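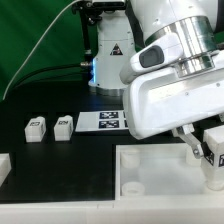
*Fig. 1. Right arm over the peg tray with a tagged block in the gripper. Card with the reference tags to the left of it.*

Sunday, June 28, 2020. Bedport cell, right arm. Entry by N. Lougher, log checked by T. Tsuji.

**Fault:** protective stop during insertion, joint torque limit exceeded on the way down to the tray. Stopped 3 times on the same peg before I pulled the job. No damage found on arm, gripper or tray. Error code in the log is 3,172 each time.

First two stops I cleared from the pendant and resumed. That was a mistake. The controller resumes from the commanded pose, so it pushes again from wherever it stopped. Third time I backed the arm out by hand guiding and restarted the Clasum task from home.

What the log shows:

- Approach is normal. Tag reading on the block is stable until the hand gets low.
- Close to the tray the pose estimate for the reference card jumps sideways, holds for a few cycles, then comes back.
- The planner takes the jump as real and corrects the target. The block comes down on the peg rim with the offset still in.
- Torque climbs until the stop. Contact check never fires, as its threshold is set above the stop limit.

My reading is that the card pose goes bad when the hand covers some of its tags. With the full card in view the fit is good. With one column partly hidden the solver keeps a half-covered tag and gives it full weight.
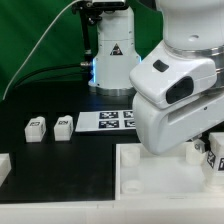

Toshio disagrees on the cause. He thinks the overhead calibration has drifted and the occlusion only makes it show. He points to 1,299 frames from the Ruddock run where the card was fully visible and the offset was still there, small but all in one direction. Could be both. The two can be separated by repeating the approach with the card moved clear of the hand.

Also looked at the wrist camera stream as a fallback for the last part of the descent. Exposure is usable. The fingers take up part of the bottom of the view, so any crop has to start above them. No tag in the still I saved, so it is no help for pose from that position.
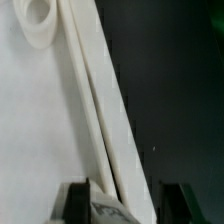 ## To do

1. Reject any tag with a covered corner before the pose solve.
2. Freeze the card pose at the start of the descent. No target updates below that height.
3. Drop the contact threshold under the stop limit. Test in air first, then on the tray at reduced speed.
4. Recheck the overhead calibration (Toshio).
5. Disable pendant resume after a torque stop. Operator has to back out and go home. Grarkon cell has the same setting and needs the same change.

Right arm stays at reduced speed until items 2 and 3 are in. Left arm not affected.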